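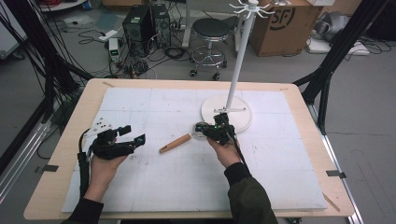
**Talk notes, session 3: complaint routes in reception centres**
Speaker: Domnica Tudose. Slides by Florin Husar. 16 August 2025

Slide 1 — title. Wait for the interpreter to signal before starting. Keep sentences short; the Arabic channel lags by a full sentence.

Slide 2 — scope. The talk covers complaints made by residents about conditions inside a centre: rooms, food, curfew, searches, access to a doctor. It does not cover appeals against asylum decisions. Say this early, as last time half the questions were on appeals.

Slide 3 — the two sites. Dretotcombe has places for 700 people and held nearly 300 adults who had been there longer than six months when the interviews began. Jidgate is smaller and takes families only. Both use the same written house rules, which is why we can compare them.

Slide 4 — method. We read 322 complaint forms and interviewed 100 residents. Forms were coded twice, by Vanderleia Prado and Marius Vlad, working apart. Where they disagreed, Floarea Dobre decided. Interviews were held away from the staff corridor, with no manager present. Residents chose the sex of the interpreter.

Limits to state out loud:

- Forms that were never handed in are missing from the sample.
- Spoken complaints were logged at Jidgate but not at Dretotcombe.
- People moved out before December could not be traced.

Slide 5 — the form. Point to box 4, "name of staff member concerned". The form can't be filed with this box blank. Several residents did not know the name and were told to come back when they did. Name badges are required by the house rules, section 2, but the rules give no penalty for going without.

Slide 6 — who reads it. At Dretotcombe the form goes to the shift lead, who may be the person complained about. At Jidgate it goes into a locked box opened by Zamfir, the outside legal advice service. Do not claim that the box alone explains the difference between sites. Family centres also have more visits from social workers.

Slide 7 — women residents. Read the quotation in full, then pause.

"I wrote it in my own language. They gave it back and said English. So I asked a man in my corridor to write it, and then he knew."

The complaint was about the lock on a shower door. The privacy breach happened before anyone had looked at the complaint itself. Link to the right to an effective remedy; keep it to one sentence, the lawyers on the next panel will go further.

Slide 8 — sanctions. Curfew breaches led to loss of the weekly allowance. The rules allow this only after a written notice. Some residents had the notice; others showed us only the deduction slip. We do not know if a notice was issued and lost. Say "not shown to us", never "not issued".

Slide 9 — what we ask for.

1. Make box 4 optional.
2. Accept forms in any language and pay for translation.
3. Send every form outside the centre first.
4. Give a dated receipt.

If short of time, drop slide 8 and go straight to this one.

Slide 10 — questions. Likely one: did the operator reply? Bavovik received the draft and sent comments on slides 5 and 6. Those on slide 5 were accepted. Those on slide 6 are printed in the annex with our answer. Questions on single cases go to Floarea after the session; take none from the floor.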